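Archiving the Sondalside leaflet channel: hash before or after conversion?
Forum: Monitoring Far-Right Groups > Methods

lquintero
Jul 30, 2018
I have 1,386 files saved from the Sondalside channel, mostly leaflets and short clips. Graseo converts video on import. Do I hash the originals or the converted copies?

inskip_d
Originals, before import. Then hash the copies and log both values. A converted file has a different hash and can't stand in for the source.

sorchac
Disagree on logging both. I kept two sets for a year and people cited the wrong one in reports. Keep one hash per item and store the copies in a separate folder.

inskip_d
That's a labeling problem. Add a column.

lquintero
OK, both columns. Next question: 3 of the clips were shot indoors and I'd like to know if it's the same room. What counts as a match?

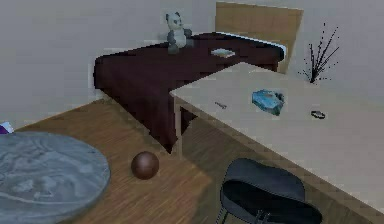 lovisa_b
Fixed features first: wall joints, outlets, floor board direction. Score movable items lower. A panda plush or a maroon blanket can be in any room by the next day, so neither goes in my match column. A tall plain headboard gets a low score, and only together with the floor and walls.

sorchac
Agree with that. I'd want 2 fixed features minimum before writing "same room" anywhere.

inskip_d
Two is thin for rental housing. Identical units share all of that. Write "consistent with" and leave names out of it.

lquintero
Will do. Re-hashing tonight.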